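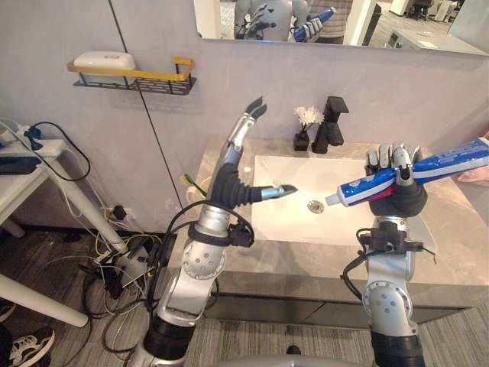 Sink station, head camera. Right hand has the tube, left hand open over the counter.

January, 4:40 pm

OK, toothpaste again! Writing this down while I still remember which checkpoint was which. Inese Lapiņa asked for the comparison by tomorrow and my file names are a disgrace.

Question for this round: does mixing the play data in with the task demos help the bimanual policy, or does it just make it wander? Run A is demos only, 500 episodes. Run B is the same 500 plus 500 of unscripted play at the same sink (so 1000 in total, same number of training steps for both, I double checked this time). Both start from the Gollgate weights. Everything else is as we left it before the break.

133 trials across the two runs. I lost 52 of them to scoring I don't trust, where I was marking "grasp ok" as soon as the fingers closed. New rule is that the tube has to stay put in the hand while the other arm moves in for the cap. I'll redo those from the logs – boring, but the video is all there.

What I can say from the rest is that B picks better grasps. A likes to pinch the tube near the middle and then it swivels when the left hand comes over. B curls the fingers further round and the tube mostly stays where it is. The price is hesitation, B will hang the left hand out over the counter for ages before committing to the cap. I think that's the play data, there are long stretches in there where one arm does nothing while the other is busy. Inese thinks it's the action chunk length. We have a bet on it.

The mirror! I keep forgetting it. The policy sees a second pair of hands and a second tube up there, plus whoever is standing behind. Want to try masking that corner in the head view and rerunning B with no other changes.

To do:
rescore the 52
B with mirror mask
B with shorter chunks (Inese's bet)
trim the idle stretches out of the play set (mine)
ask Omia for more of the wrist cable clips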